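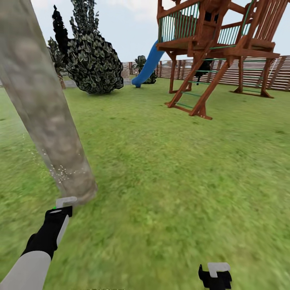
Simulated backyard used for outdoor handling tasks, with a play structure and blue slide on the lawn.

Call for Participants: Working Group on Good Practice for Household Robots in Outdoor Spaces

Denovbridge invites applications from people who wish to take part in a working group on the safe use of household robots in yards, gardens and shared outdoor areas. The group will review and revise the draft Olel Guideline, which sets out good practice for two-armed robots working near trees, fences, play equipment and other fixed objects.

Most rules now followed by our member firms were written for indoor work. Outdoor work raises questions that those rules leave open: how close an arm may come to a fixed object before it must slow down, when contact with a tree or fence should be logged, and what a robot should do when a child's play area lies within its working space. The draft offers a first set of answers. Participants will test them against simulated trials and report where the wording is unclear, too strict or not strict enough.

What participants will do

Each participant will review recorded simulation runs in the Kaijage viewer and score them against the draft. A full review set contains 200 runs, to be completed over the term of the group. For each run, the participant records whether the approach to an object met the draft rule, whether any contact was planned, and whether the log gives enough detail for another reviewer to reach the same finding. Two reviewers score every run separately. Differences are settled at online meetings of 60 minutes each.

Who may apply

Applications are welcome from robot operators, safety inspectors, groundskeepers, playground designers, teachers and parents. A technical degree is not required. Applicants must be at least 18 years old, read English with ease, and have regular use of a computer with a stable internet connection. People employed by Wirkar, which supplies the simulation software, may attend meetings as observers but may not score runs.

Terms

Participants who complete a full review set will receive a payment of $900. The work is done remotely and may be scheduled freely between meetings. Names of participants will be listed in the published guideline unless they ask to be left out. Run recordings and meeting notes are confidential until publication -- this includes short clips and still pictures.

How to apply

Please send a letter of no more than 2 pages stating your experience, your interest in the subject and any paid work for a robot maker or seller. Letters should be addressed to Janelle Quiambao, Participant Coordinator, and submitted through the Denovbridge application page. Questions on the content of the draft may be sent to Doğukan Karaca, Technical Editor.

Closing date for applications: 2026-09-26. Late applications will be kept on file for the next review, planned for June.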